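Forar boards > Film and TV > Credits and databases

Runtime listed for Bulter

reelcount
The Alari database gives Bulter as a film of 246 minutes. Khamphan lists it as a series in four parts. Which one should the cast pages follow? At the moment the lead actress has it under both headings, so her credit total is one too high.

tallis_b
Series. It was broadcast in four parts and the titles run on each. The long version is the same material joined up for the disc.

oldgate
Disagree. The joined version had a cinema run in May and carries its own end credits. Three supporting players appear only there. File it as a series and you lose them.

reelcount
Are those three on Khamphan at all?

oldgate
No. Alari has them, entry 874 in the additions log.

tallis_b
Then add them to the series page as uncredited. A separate film entry for a re-edit breaks the rule we use everywhere else.
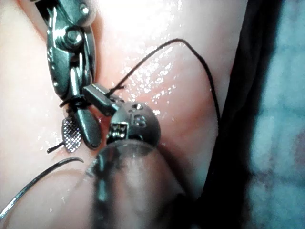

oldgate
They are credited, on screen, by name. Marking them uncredited would be wrong. The rule covers re-edits with no new footage and this one has a new prologue.

tallis_b
How long is the prologue?

oldgate
About 3 minutes.

reelcount
I will keep both entries, link them, and count the lead role once. The height and birthplace fields are a separate mess and need their own thread.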